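Wrist-camera policies fail on shadows more often than on shapes. The Fomow planning group at Skarnport tested this in simulation, with a fisheye camera fixed behind a two-finger gripper and 1,000 rendered episodes on a single wooden table.

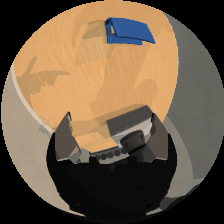
*Simulated wrist view, fingers open, with a grey and white device between them.*

Each episode is logged at 12 frames per second. The perception module, Seol, segments every frame into object, gripper, support and shadow. The last class was added in July, after the planner had repeatedly treated the arm's own shadow as an obstacle.
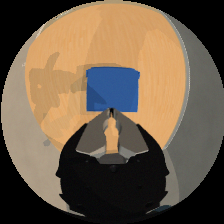
Cliscombe, which maintains a rival segmenter, objects that a separate shadow class only moves the error: a hard shadow lying across an object still splits its mask. Seol's log supports the objection. Its merge step rejoins fragments of matching hue, and fails when the shaded part is very dark.
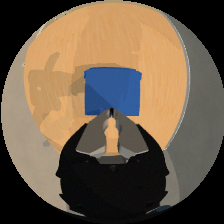 *Dark blue shading on the lower left of the object, beside the closed fingertips.*

The planner takes the merged mask and samples 100 approach poses, scoring each on clearance and on how much of the object the fingers hide. The best 3 go to the trajectory optimiser. Replanning stops once the tips overlap the mask.
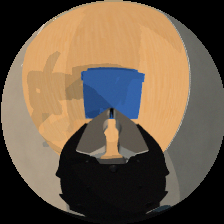
*Fingertips at the lower edge of the blue cube; the large shadow lies to its left.*

Lighting is still fixed within an episode. Moving light sources are the next item on the list.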